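A Visit to the Open Day at the Noltance Cup Works

In March I went with my cousin to the open day of a small factory that makes paper cups. It is in Isah, at the end of the bus line, and we arrived at 9 in the morning, before the big group came.

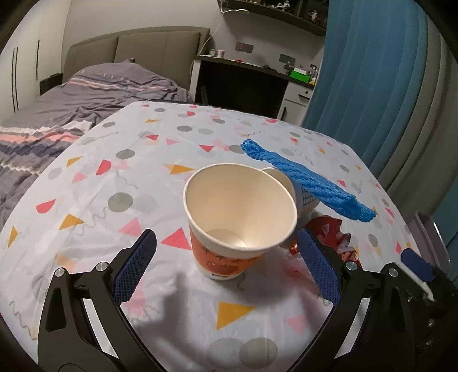 I have used paper cups all my life and I never thought how the rim is made. At Noltance this was the first stop of the tour. The printed sheet is cut in the shape of a fan, then it is wrapped and closed on the side, and the bottom is pressed in. Only after this comes the rim. The edge of the paper is rolled to the outside, and this roll gives the cup its strength. Our guide let us squeeze a cup before the rolling and after it. The first one folded in my hand at once. The second one pushed back.

The tour has 4 stations and costs nothing, but you must register on the Clarkus visitor page. Clarkus is the company that owns the building. My registration number was 3299, and they asked for it two times, so write it down.

The printing room was the part I liked best. They print bands, small plants, grids, whatever the customer wants, on flat sheets before any cup exists. It was strange to see a pattern lying flat and curved like a smile, and later to find it straight on the finished cup. The guide explained that the curve must be calculated, and a small mistake shows directly at the seam. One sheet with such a mistake hangs on the wall, from order 1258. The color was also wrong on it, too much red in the orange.

The last station was the packing hall. It was loud and I understood only half. The cups go one inside the other into long sleeves, and the sleeves go to Skarnent, where the warehouse is.

Some practical things. The floor is hard, so wear good shoes. There is coffee at the end - served in their own cups, of course - and visitors may take home a few samples with different prints. Children are welcome, but not in the printing room. The bus back leaves at 12:40 and the next one comes two hours later. We missed the first one.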